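Term Project Report: Work and Technology
Submitted March 15, 2022

Tidying by Hand, Tidying by Gripper: Room Staff at Cluria

1. Background

Cluria cleans and resets short-stay apartments in Brelport. It has contracts for 129 units in several residential towers, most of them one-bedroom. A reset means stripping the bed, clearing whatever the guests left, cleaning the kitchen and bath, and making the place ready for the next booking. The staff are called room attendants. They usually work alone and are paid by the hour, with a target number of units per shift.

Two things have changed in the past year. The first is Flistimico, a scheduling program that took over the daily assignments in October. The second is Tapia, a pilot project to develop a robot arm that can do the clearing part of the job: picking up cups, bottles, wrappers and small items from beds, tables and floors. There is no robot working in the apartments yet. What there is, for now, is a group of attendants who spend part of their week using hand-held grippers so that their movements can be recorded and used for training.

My question was what these two changes have done to the job from the attendants' side. I did not try to judge whether the robot will work.

2. Method

I interviewed 15 attendants and two supervisors. The interviews took place in the break room at the Brelport office and I took notes by hand. I also sat in on recording sessions for Tapia on three afternoons and followed regular shifts on two mornings. Everyone was told that their names would not be used. One attendant asked to have her interview removed, so it is not included in the number given here.

3. Scheduling

Before Flistimico, a supervisor wrote the assignments on a board and people traded units among themselves. A person with a bad knee could swap a walk-up for a unit with an elevator. Somebody who had to pick up a child could ask for the early units. The program does not allow trades after the list is published. A request has to be entered the day before, and the supervisors said they often approve it, but several attendants did not know this was possible.

The program is also better at one thing. Under the board system, the people who had been there longest got the easiest towers. Newer attendants told me the lists are fairer now. The older ones mostly agreed, although they were not happy about it.

One supervisor said her own job has shrunk. She used to walk the towers in the morning and talk to people. She now answers messages about the list, mostly from a desk.

4. Recording work

Attendants on Tapia are off the unit target while they are recording. They hold a gripper, pick up an object, move it, set it down, and start over. Each recorded pass is called an episode, and the goal is 100 episodes per session. The objects are the kind of thing guests leave behind, and they get laid out again between passes.

Everyone I talked to said it was easier on the back than regular cleaning and harder on the wrist and forearm. The grip has to be squeezed and released all afternoon. Paper cups came up more than anything else. Squeeze one too hard and it folds, and an episode with a folded cup is marked for review. Round bottles roll on soft bedding. One attendant said she never thought about how she picked up a bottle until she had to do it slowly, through a tool, the same way each time.

The hourly pay is the same as for cleaning. This was the most common complaint. Attendants pointed out that the recordings are made from what they know — where to take hold of something, what to move first, how hard to press — and they felt this should be worth more than the base rate. The supervisors said the rate was set before they were consulted.

There was less worry about being replaced than I had expected. Most attendants see clearing as the smallest part of a reset. Beds and bathrooms take the time, and they did not think an arm would be scrubbing a shower soon. A few disagreed. They said that if clearing is taken away, the target will go up, and the remaining work is the heaviest. I think this second view deserves attention, because it matches what happened with the schedule. Small choices and short pauses went first.

5. Limits

I only observed for 14 days in total from first visit to last, and I saw one office of one company. Attendants who dislike the project may have avoided me on recording days. I did not have access to injury records, so the comments about wrists are only what people said.

6. Suggestions

Cluria should show all attendants how to enter a swap request. Recording sessions should have a fixed break for the hands, apart from lunch. The company should also tell the attendants in writing
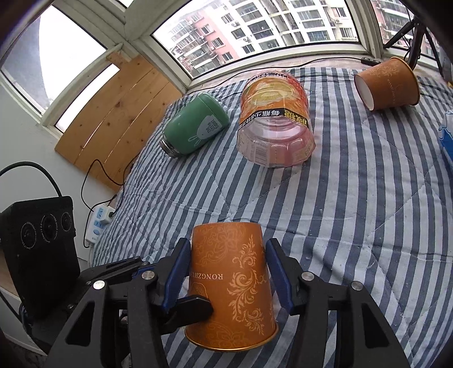

what will happen to the unit target if the clearing step is automated, and it should do so before the pilot ends.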